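Filled in by Birsen Baysal, 04/02/2026, for the Karabulut arm controller (build 379). Copies to Rui Cordeiro and Zübeyde Yaman, please, and one in the Clevosgate folder.

# Pre-run check: control and perception software

Work from the top, tick as you go, and do write something in the comments even when all is well, as it helps whoever comes next more than you would think!

## A. Power and start-up

- [x] **Supply on before the controller process starts.** Fine.
- [x] **Servo IDs read back in the right order.** Fine on the second go. The first scan came back one servo short, and I reseated the plug before trying again. Bülent, if you have a moment, could the scan print the missing ID by name? At present it only gives you a total, and one ends up working along the arm joint by joint.
- [x] **Joint limits loaded from the file, with no defaults.** Checked against the printed sheet.
- [x] **Cable slack at full reach.** Wires run clear along the upper segment. Please look at this with your own eyes, whatever the planner tells you, as it knows nothing at all about wiring.
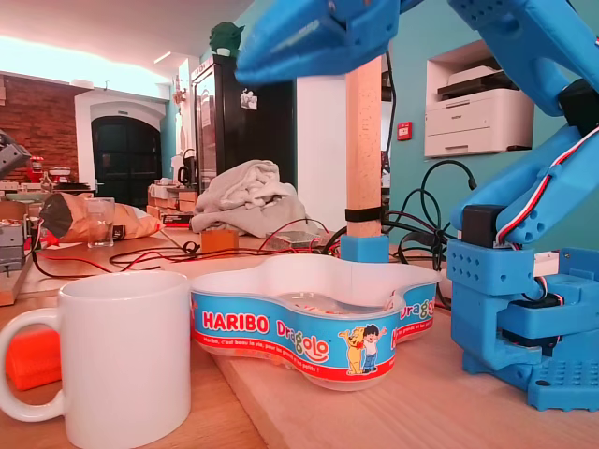
*Item A4: gripper out over the table, servo wires along the upper segment.*

## B. Motion and planning

- [x] **Stop command halts every joint.** Tested 4 times, from the keyboard and from the script. It stopped each time, and the log line was written each time too, which pleased me after all the trouble we had with the buffer.
- [x] **Command loop holds its period.** Set to 200 Hz. The log has 2778 cycles and no late ones flagged.
- [ ] **Table plane matches the real table.** Left open. The value in the file is the old one from before Rui changed the mounts, and I should be much happier if somebody measured again and put the new figure in with a note of when it was done.
- [x] **Descent into the tub stays above the floor height.** Jaws went in between the walls on the slow profile. Keep to the slow profile for now, even if you are in a hurry (I know, I know). 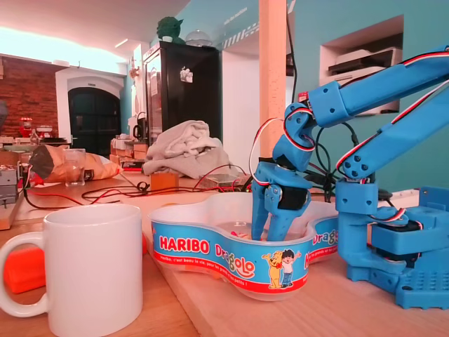

- [x] **Planner refuses a goal outside the limits.** It refused and gave a sensible message. Thank you, Songül, the new wording is so much kinder than the old error number.

## C. Perception

- [x] **Overhead view calibrated.** Reprojection check passed with the stored file.
- [x] **Wrapped sweets found as separate items.** Passed, with a comment that has grown rather long, so I have given it a space of its own.

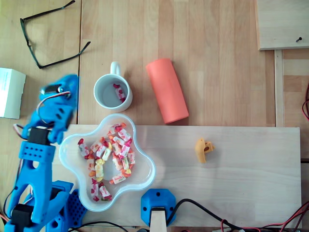 Stulerix, our segmenter, still likes to join neighbours together when their wrappers overlap, and I would ask everybody to look at the mask overlay before trusting the pick list. The threshold Zübeyde chose works nicely for sweets lying apart. It is less sure of itself in a heap, and the clear bowl with its scalloped edge is a good test of that, with most of the sweets gathered in one part and a line of them trailing away towards the rim. Try the line first, then the heap, and save both overlays. Do check as well that the single sweet in the mug hasn't been put on the list, as the search area ought to end at the bowl. If it has, the mask file is the old one and wants copying over again from the Grulach machine.

- [ ] **Timestamps agree between the overhead view and the joint log.** Left open. They agree at the start of a run, but I haven't yet compared them at the end of a long one, and drift is just the sort of thing that creeps in while one is making the tea. Bülent has a little script that plots the one against the other, and I have asked him to put it in the tools folder with a line or two on how to run it,
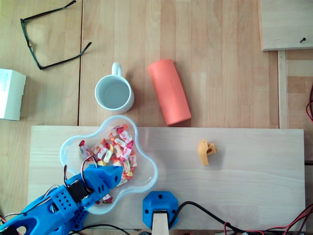
and until he has done so, please write the start and end times by hand in the run notes. It is a bit of a bother, but we can line the two up afterwards without guessing.

## D. Before you leave

- [x] Arm sent to its rest position by command, never by cutting the power.
- [x] Logs copied and the build number written in the run notes.
- [ ] Open items passed on: table plane (Rui), timestamps (Bülent).

Result: slow profile may be used. Fast profile not to be used until the table plane item has a tick beside it.

B. Baysal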